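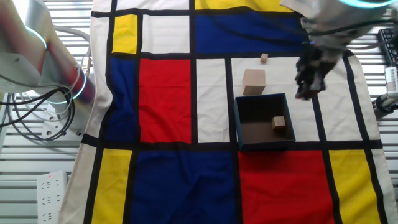 Minutes, Onside players' group, January meeting

I'm on minutes again, so apologies in advance if I skipped the bit you cared about. We started at 7:10 pm because the voice channel kept dropping people, and we finished well after nine.

Last month's minutes
Agreed as written, except that I had the name of the cup map wrong. It's Tufa, one f. I've fixed it on the page.

The new set-piece system
This took up most of the evening! For anyone who hasn't updated yet, the patch swaps the old corner and free kick meter for the two-stick version, where the left stick picks the spot and the right stick shapes the run-up. I said I like it a lot more than I expected to, though I did sky my first dozen or so free kicks into the stands. A few people think it's too easy to curl the ball in at the near post, and one member has been doing it to me all week, so I can't really argue.

We went back and forth on whether to allow the assisted setting in league games. The case for it is that newer players get hammered without it. The case against is that assisted corners seem to lock onto the tallest player every single time. In the end we voted to allow assisted in the lower division and leave it off in the top one, and we'll look at it again once everybody has played a few rounds.

Controller settings
Short one. Please turn your right stick dead zone down before you complain that the run-up feels slow (guilty). The default is way too high for the new system. I'll put my own settings in the pinned post, but they suit my old worn-out pad and may feel twitchy on yours.

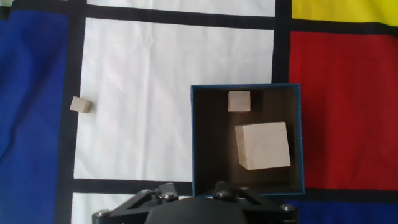

League night and the rating cap
The rating cap for the lower division is now 900. It was hard to find opponents under the old cap, and two of our regulars had drifted just over it and were stuck in the top division getting beaten 5–0. Anyone above 900 on the night we draw fixtures goes up, and no, you can't throw a few matches the day before. We can see your history.

Flerkix have asked for a friendly against us, best of three, on Tufa. Everybody was keen. I'm to write back and ask whether they play with injuries on, because last time they didn't mention it and we lost our keeper in the fourth minute.

Club coins
The shared pot is at 2978 coins after the last tournament. We agreed to spend 228 on the striped away kit, which won the vote over the plain green one — sorry, green fans — and leave the rest alone until the summer cup.

Drolero server
Lag on Drolero is still bad late in the evening. Two members had passes arrive a good second after they pressed the button, and it's worst on through balls. I've reported it once already and I'll do it again with clips this time, so please send me yours. Until it's sorted, league games go on the other server unless both players are happy with Drolero.

Any other business
Crowd noise: can we please mute it on stream. Yes, agreed.
Somebody asked for a practice night just for penalties. I'll put up a poll.
Replays from the last round need uploading before the next draw.

Next meeting is in February, 7 pm, same channel.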